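Table Setting Picture Set: README

Maintained by Tamsin Tipoki and Shahram Sadeghi for the Cornow tableware catalogue. Last revised in July.

Summary

A set of photographs of everyday tableware: bowls, dishes, trays, spoons and chopsticks, on their own and laid out for a meal. The set holds around 800 pictures. It was put together so that the catalogue could show glaze, colour and proportion under ordinary room light, and so that anyone planning a place setting could see how the pieces sit beside each other.

The set covers two groups of pieces:

- close views, one piece at a time
- table views, several pieces on a tabletop

Close views

Close views are for judging surface. Pale glazes are hard to record well. A cream bowl under a ceiling light picks up bright curved lines on the inside wall, and we have left these in. Flattening them out made the bowls look like paper. Please don't correct the white balance on these files either. The yellow in the cream is part of the glaze, and Raelene Maihi spent a good while getting the monitor to agree with it.

Rims are recorded in their own field (rim_colour) as they are often a shade darker than the body. If the rim and the body match, the field is left blank.
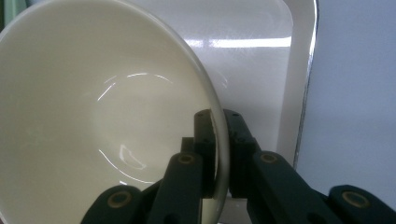

Table views

Table views show a setting or part of one. Labels are given per piece, with the colour in plain words: cream, light green, pinkish beige. We don't use the makers' colour names. Dovden and Fulance both sell a "shell" and they aren't the same colour.

Each piece gets one of these positions:

- on_table: resting directly on the tabletop
- on_piece: resting on another piece, such as a bowl on a dish
- in_tray: inside the rim of a tray
- held: off the table

A bowl on a dish is labelled as two pieces. Early versions of the file used "bowl set" for this, which caused trouble when somebody wanted to search for dishes alone. If you find "bowl set" anywhere in the current labels, it is left over and should be reported.

A bowl wide enough to hide most of the dish still counts as on_piece, provided the corners or an edge of the dish can be made out. Square dishes are easier in this respect. With a round dish under a round bowl the labeller may have had very little to go on, and the entry will carry the flag check_under.

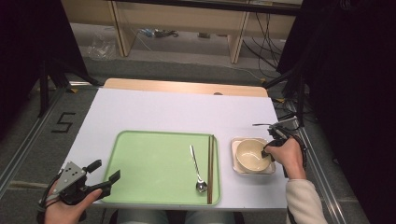 Cutlery in trays is labelled piece by piece, with one exception. Chopsticks lying side by side are entered as a single pair, and the gap between them is ignored. If they are crossed, or more than a hand's width apart, they are entered separately. Spoons are always entered on their own, with handle_direction given as near, far, left or right from where the diner would sit. For a handle that points away at an angle, use the larger of the two directions.

An unfilled bowl is labelled empty. A tray with only a spoon and chopsticks in it is not, even when most of its surface is bare. Mereana Mahuika raised this for the first version and we agreed to keep it as is.

Label file

labels.csv has one row per piece. Columns are picture_id, piece, colour, shape, rim_colour, position, handle_direction, flag. Shape is round, square, rectangular or other. Rounded corners don't change the shape, so a square dish with rounded corners is square. Material is given only in the catalogue notes and has been left out of the label file on purpose; glossy plastic and glazed ceramic get mixed up too easily from a picture.

Known problems

- The colour terms cream and off-white were used loosely by different labellers. Treat them as one colour if the distinction matters to you.
- Shiny spoons reflect whatever is near them, and a few were entered as dark grey. They should read silver.
- Shadows under pale dishes on a white tabletop are faint. Outlines for these pieces may be off by a little on the near side.
- There are 80 rows still waiting on a second look, mostly stacked pieces. They carry the flag pending.

Use

Free for teaching, planning and non-commercial catalogue work. Credit it as "Tipoki table setting pictures". For use in print, ask first, as some of the glaze colours need a proof before they go to the printer.

Corrections go to Nikau Sheehan, with the picture_id and the row as it should read. Please send the row only and leave the rest of the file out.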